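Tistora Workshop Kit for Civil Society Organizations
Item 131 -- Wiklow series

The Tistora kit supplies the printed and digital materials for a one-session workshop on NGO registration and reporting rules. It is intended for national platforms, resource centers and local networks. The facilitator guide follows the Ginting question set, edition 2.

Contents: facilitator guide, participant workbooks, scoring sheets, Draser reporting template (spreadsheet).
Price: 399 per kit, shipping not included.

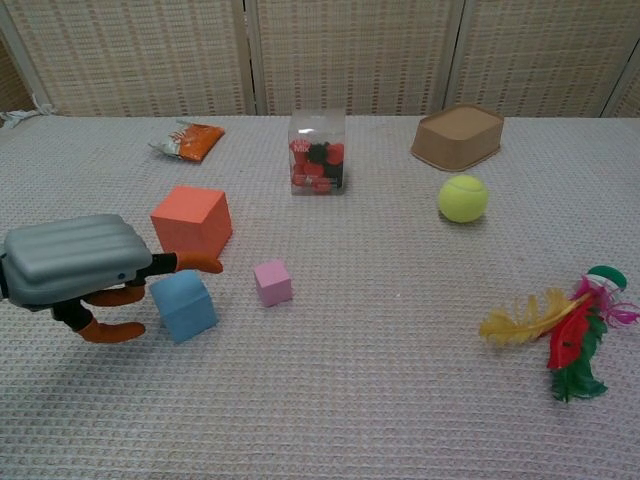
Comfort Essien writes that her network ran the registration module in the morning and the tax module after lunch, and that the second needed more time than the guide allows. The current edition lets facilitators split the tax module across two sessions.

Scoring sheets are completed by each table and entered into the Draser template, which holds up to 900 responses per file. Larger consultations need a second file -- totals can be merged on the summary tab. Workbooks are single-use. Replacement sets are sold separately.

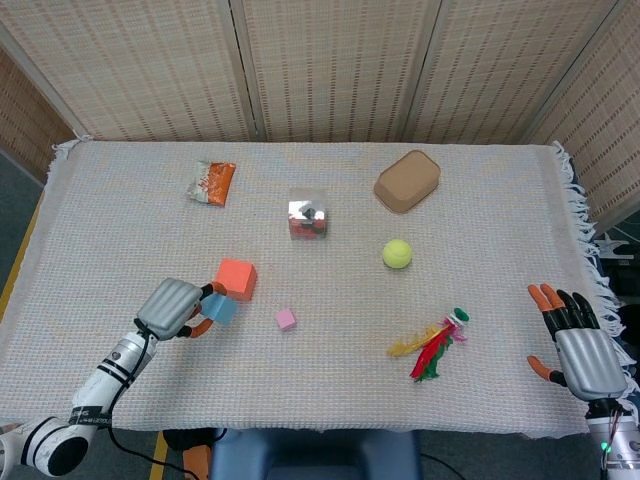

Does the template keep the comments when two files are merged, or only the scores?

Reply from Wiklow: Scores only. Comments stay in the original files and must be copied by hand.

Orders received by noon ship the next working day. Orders for August workshops should be placed in July.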